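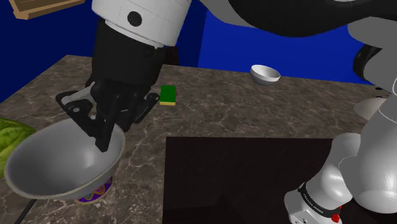 What will visitors be able to do at the Bimura open day?
You'll be able to drive a robot arm around a simulated kitchen, watch our engineers set it tasks and ask them anything you like while they're doing it.

Bimura opens its doors in Cerell this March

For immediate release

I've been writing about our work for long enough to know that a page of text only gets you so far with robots. People want to see the thing move! So in March we're opening up the Meinecke building in Cerell for a whole day, from ten in the morning until five in the afternoon, and I'd love you to come along. Entry is free, the tea is free, and the biscuits are free until they run out.

We've done small visits before, mostly a handful of students at a time squeezed in behind our desks, and they always ended with somebody asking if they could bring their mum next time. Well, now you can. We have room for almost 200 people over the day, spread across morning and afternoon sessions, so it shouldn't feel like a railway platform.

Most of what you'll see is Himidico, our kitchen simulator. It's a piece of software that lets us put a robot arm at a stone worktop, scatter some everyday bits and pieces about and find out how it copes. In the setup we'll be running on the big screen, there's a white arm with a black gripper working over a large grey bowl, and a sponge lying on the counter not far off. Picking up a bowl sounds like nothing at all (I do it every morning half asleep) but the rim is thin, the sides curve away and the fingers have to come in at a sensible angle. Get it slightly wrong and the bowl skids off into whatever's next to it. In the simulator we can just press reset and have another go, and my own kitchen could do with that button.

The sponge has turned out to be everybody's favourite, by the way. It's a small, flat thing and you'd think it would be easy. Have a try and tell me how you got on.

The library behind Himidico now holds 2,010 kitchen layouts, with the objects in different places and different company from one to the next. A robot that has only ever met a bowl in the same spot tends to get very set in its ways, so we keep moving things about. Our engineers will be pulling layouts up live during the day and you can pick which ones they load. If you choose a really awkward one, all the better, they enjoy it more than they let on.

Downstairs we're setting up 14 driving stations. Each has a screen and a hand controller, and you'll get a short turn at moving the arm yourself. There's no score and you don't need any experience at all. I had my first go last autumn and spent most of it poking the worktop, and then something clicked and I was gliding about over the dishes feeling tremendously pleased with myself. Children are very welcome to drive as long as a grown-up is with them, and there'll be low stools for anyone who wants to sit.

Upstairs it's a bit quieter. We'll be running a talk called "Why is a bowl so hard?" in the morning and again after lunch, and it's pitched at people who've never written a line of code. The talk covers how the simulated arm decides where to put its fingers, what happens when it picks a bad spot, and how we check whether something that works on the screen has a chance of working on a real bench. That last part is where we spend most of our time these days and I think it's the most interesting bit, partly as the answers are still messy. A simulated sponge and a sponge out of the packet don't squash in quite the same way, and our team will happily talk to you about squashing until the lights go off.

There'll be plenty of failures on show too. We're running everything live, so expect dropped dishes and missed grabs, and some long pauses where the arm seems to be thinking about its life choices. I asked whether we should play a tidy recording instead and the answer from the engineers was a very firm no. I'm glad about that. The misses are what we learn from, and they do get the biggest cheer.

Teachers, please get in touch early. We're keeping the first part of the morning for school groups and we can send you a worksheet beforehand that works for most ages (it involves planning how you'd clear a worktop if you only had pinching fingers, and it's harder than you'd think). If your group needs a calmer space, let us know when you book and we'll keep the upstairs room free for you.

Getting here

The Meinecke building is a short walk from Cerell station, on the canal side. Come out of the station, follow the towpath as far as the footbridge and look for the green double doors. There's step-free access from the yard and a lift to the upper floor. Parking is tight, I'm afraid, so the train or a bike is your best bet, and we'll have extra cycle racks out in the yard. Bags and coats can be left at the front desk.

Booking

Places are free but you do need to book one, and booking opens in February through the visits page on the Bimura website. Choose morning or afternoon when you fill in the form. If your plans change, just cancel through the link in your confirmation and the place will go to the next person waiting.

Press and media

Reporters are welcome at any point in the day, and filming is fine at the driving stations provided you check with the people at the controls first. If you'd like time with an engineer, ask for it when you book, as they'll be in demand by the afternoon. I can arrange a go on the controls before the doors open, too, which I'd recommend if you'd prefer to poke the worktop in private.

About Bimura

Bimura is a robotics software company based in Cerell. We build Himidico, a simulator for teaching robot arms to handle ordinary household things, and we run visits for schools, colleges and curious neighbours.

Contact: the press desk at Bimura, Meinecke building, Cerell. Please put "open day" in the subject line so your message finds its way to me.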